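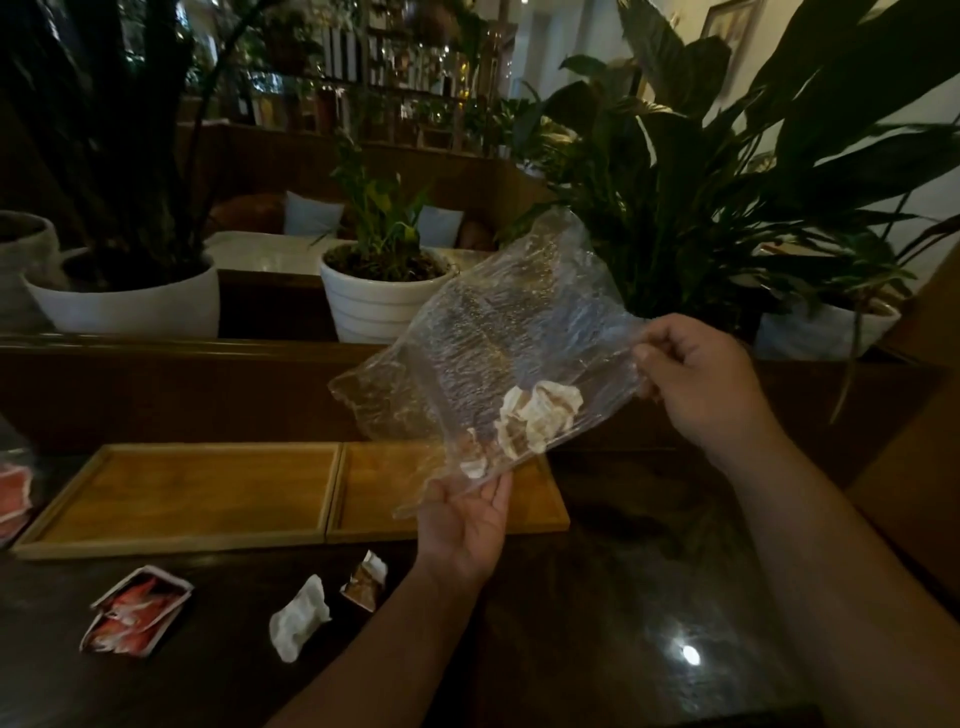
Clearing litter from a table into a clear plastic bag, one of the chores covered in the new Skunuder report.

CAN A MACHINE CLEAR YOUR TABLE YET? MOSTLY NO, SAYS OUR NEW REPORT

5 October 2026

I'm Liya Kahsay, I run the chores program at Skunuder, and today we're putting out our first report on what robots can and can't do around homes, cafes and small shops. It's free, and it's short (I fought for that!).

People keep asking me when they can buy a machine that tidies up. My answer for now is that you can get one that does bits of it, slowly, if you set things up nicely first. We tried 12 everyday chores on 2 robot systems. Wiping a bare counter went well. So did stacking trays of the same size. Picking up trash after a snack was a mess, and I mean that as a technical finding.

Think about what you do with a crumpled wrapper and a plastic bag. You pinch the bag by one edge, get your other hand under it, drop the trash in, and go on talking to your friend the whole time. A clear bag is hard for a camera to make sense of, with all those creases and glints and the table showing through. It also changes shape every time you touch it. A shiny dark tabletop doesn't help, and a torn scrap of paper never lies the same way twice. In our tests, a cleanup that takes a person 20 seconds took the better system around 4 minutes, and that was with someone holding the bag open for it.

My colleague Gadisa Mersha, who wrote the shop-floor chapter, is more hopeful than I am. "Give it a rigid bin and the job gets a lot easier," he says. "Shops can change the bin tomorrow. I'd start there and leave the bags to people for a while."

I think he's right about shops. Homes are another story, and I wouldn't cancel your cleaning plans!

The full report, Feyisa, is on the Skunuder website now. We'll run the same chores again in January with a third system from Corport and post the results, good or bad.

Press contact: Liya Kahsay, Skunuder press desk, Kemness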